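Dealing Diary: July, Drindden Desk

Entry opened at 6:40 a.m., ahead of the domestic session. The desk carried two open positions overnight, both in the Canadian dollar against the US dollar, and both remained within the limits set at the close of the previous session. No stop orders were triggered. The overnight range was narrow and the pair finished the Asian session close to where it had started.

The principal matter for the morning was the condition of the four-hour chart. The pair has spent six sessions inside a descending channel, and each approach to the upper boundary has been met with selling. The most recent approach was shallower than those before it. The desk's reading is that buyers are losing conviction, although the momentum indicator has not yet confirmed this view and no position has been enlarged on the strength of it.

Crude oil was softer in early dealing. Under ordinary conditions this would be expected to weigh on the Canadian dollar, and the correlation has been dependable for most of the quarter. It was less dependable this morning. The currency held its ground through the first hour of the decline in crude, and the desk has noted the divergence for review at the end of the month.
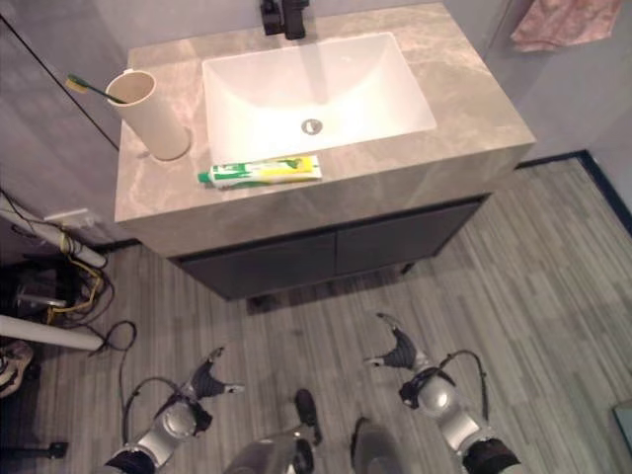

Posted by the Drindden Desk | Filed under: Dealing Diary, Commodity Currencies

The overnight summary from Wekix was received before the opening and has been placed with the session papers. It favours a test of the lower channel boundary before any sustained recovery. The desk is in broad agreement as to direction but does not share the view on timing. Liquidity is customarily thin in the July holiday period, and moves which appear decisive in the first hour are frequently reversed before midday.

At 9:15 a.m. the pair broke below the previous session's low by a small margin and returned above it within the same candle. The first of the two positions was reduced by half at that point, in accordance with the written plan. The second was left unchanged. It was opened at a more favourable level and its stop has been moved to the point of entry, so that the desk's exposure on it is confined to slippage.

Realized profit on the reduction was $947 before costs. The figure has been entered in the ledger and agrees with the statement produced by Biltix. A minor discrepancy in the financing charge, first recorded in last month's entries, has now been corrected by the platform and requires no further action.

Attention then turned to the relative strength reading on the daily chart, which stood at 70 at the time of review. The desk's standing guidance is that a reading at this level is not in itself sufficient grounds to sell. It must be accompanied by a failure at resistance and by a close in the lower half of the day's range. The first condition has been met. The second could not be assessed until the close, and a proposal to act ahead of it was considered and set aside.

It should be recorded that this restraint was not observed during the comparable episode in the spring, when the desk sold on the indicator alone and was obliged to cover at a loss two sessions later. The entries for that period were reread this morning. The reasoning set down at the time was orderly enough, but it rested on a single signal, and the size of the position was out of proportion to the evidence.

The midday period was quiet. Wholesale trade figures were released and had no lasting effect on the rate. A spread wider than usual was observed on the Ene feed for several minutes following the release, and orders were withheld until it had returned to its normal width. The feed was otherwise satisfactory.

By 3:30 p.m. the pair had drifted back to the centre of the channel. The close was in the upper half of the day's range, and the second condition was accordingly not met. No sale was made on the daily signal. The remaining half of the first position and the whole of the second will be carried overnight with stops unchanged.

For the next session, the desk will watch the upper channel boundary and the behaviour of crude at the New York open. The order sheet has been prepared on that basis and the ledger balanced. Entry closed at 4:50 p.m.

Related entries
Dealing Diary: Moving a Stop to the Point of Entry
Crude and the Canadian Dollar: Notes on a Weakening Link
Dealing Diary: Review of the Spring Losses
Holiday Liquidity and the First Hour
Reconciling Financing Charges on Biltix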